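Recording pick examples with the wrist camera
Section 4 of the Fidside arm guide

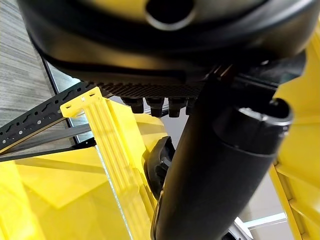
Last changed: Sat 10 October, by Xiaoqing Du

I look at the wrist view more than anything else on the bench, so get used to it before you record a single example. The gripper fills the top, the short black teeth hang underneath, and everything else has to share what's left. With the yellow bins this close it's a busy view, and that's fine! The learner needs busy views too.

Before you start

1. Wipe the lens with the dry cloth from the drawer. No sprays, please.
2. Open a new session and type your name in full. Man-sik and I both signed as "Koo/Du" for a week and sorting it out was no fun at all.
3. Pick the task from the list. If yours isn't there, ask Svenja Rieger to add it.

Recording

4. Bring the arm to its start pose and wait for the green light on the pedal.
5. Press the pedal once and drive the gripper in at an easy pace. I tend to rush the last bit — try not to copy me.
6. Close on the part, lift it clear of the bin wall, then press again to stop.
7. Mark it keep or toss straight away, while you still remember how it went.
8. Move the bin a little and go again.

Note: A slow grab that needed a second try is still a keep. We lost 79 good ones last December when I tossed anything that looked clumsy, and the Bomcombe set ended up with 328 when we'd promised 400.

Note: Bright yellow plastic can wash out under the bench lamp. If the colour goes nearly white on your screen, turn the lamp down one notch and start a new session.

Caution: Keep your hands out of the bin while the pedal light is green. Use the red button on the arm's base if anything snags, and don't pull on the gripper to free it.

Sessions upload when you close them. If yours is stuck, send Volker Kröger the session name.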